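Dos pinzas de mano, una escalera y muchas ganas de agarrar cosas
Probamos durante dos semanas las pinzas portátiles de Trellerano y Kellison, pensadas para enseñar a los brazos robóticos sin tener el brazo delante
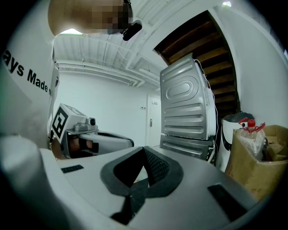
¿Se puede comparar dos pinzas sin montarlas en un robot?
Buena parte de lo que importa se nota con la pinza en la mano: el peso, el recorrido del gatillo, cómo ceden los dedos y si el seguimiento aguanta un giro brusco de muñeca. Lo que queda fuera es la fuerza real del motor, y para eso sí hace falta el brazo.

Empezamos por ahí, por la mano. Las pinzas de esta familia se sujetan como una herramienta de bricolaje y registran lo que hace quien las lleva, para que luego un brazo intente repetirlo. Suena sencillo y engancha muchísimo. La primera tarde íbamos a dedicar un rato a la calibración y terminamos recogiendo bolígrafos, tazas, calcetines y hasta una cebolla (con la cebolla hubo sus más y sus menos).

El modelo de Trellerano pesa 700 gramos con la batería puesta; el de Kellison, 759. La diferencia parece ridícula sobre el papel y en los primeros minutos lo es. Al final de una sesión larga, en cambio, la muñeca sabe perfectamente cuál de los dos le ha tocado. Kellison lo compensa con un mango mejor equilibrado, que se agradece al verter líquidos o al colocar un vaso boca abajo.

Donde más disfrutamos fue con los dedos. La goma en V es una maravilla para los objetos redondos: el tapón de una botella se centra solo en la muesca y apenas hay que corregir. La textura fina del interior ayuda con los plásticos lisos. Con las tarjetas y las hojas de papel cambia el cuento, porque los bordes altos estorban y hay que entrar muy de canto. Manalo vende unos dedos planos de recambio que encajan en los dos modelos, ¡y qué alivio para los sobres! Ojalá vinieran en la caja.

El seguimiento merece párrafo aparte. Un cubo con marcadores cuadrados en blanco y negro permite situar una pinza respecto a la otra, y la cámara pequeña va a su lado. Trabajar a dos manos, por ejemplo sujetando un bote con una pinza mientras la otra gira la tapa, obliga a que los marcadores no se tapen entre sí. Al principio cruzábamos los brazos sin pensar y la posición saltaba. Se aprende pronto: codos abiertos, movimientos algo más lentos y nada de dar la espalda a la otra pinza.

También cuenta la habitación. Las paredes blancas y lisas dan pocos puntos de referencia a la cámara, mientras que unos peldaños oscuros o una caja de cartón abierta le vienen de perlas. Una lámpara fuerte en el techo puede quemar la imagen cuando se apunta hacia arriba, así que conviene fijar la exposición antes de grabar.

Para procesar las tomas usamos Cullereo, que lee los archivos de ambas marcas. De 269 demostraciones válidas, las más limpias fueron las lentas y un poco aburridas. Las espectaculares, ay, casi siempre traían algún salto.

¿Con cuál nos quedamos? Para tareas finas y sesiones largas, con Trellerano. Para la cocina, los líquidos y las manos grandes, con Kellison. A las dos les pediríamos un gatillo más silencioso y una correa que se ajuste sin ayuda. En diciembre repetiremos las mismas tareas con el brazo montado, cebolla incluida.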